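4.2 Hand-held demonstration kit

The Druduron kit was assessed over 18 sessions in July. It is supplied by Allance as a pair of hand-held grippers, each with padded fingers. The operator carries out the task directly, and no robot arm is needed at this stage. Set-up took 8 minutes at the first session and three by the last. Of the 51 demonstrations recorded, almost all were accepted by the Stimix software without manual correction. Wear on the finger pads was not measured. Figure 3 shows the grippers in use; the one carried by the operator bears a cube of square markers above its camera module.

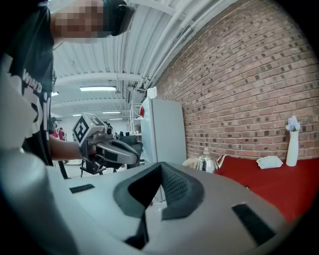 Figure 3. Hand-held grippers during a session.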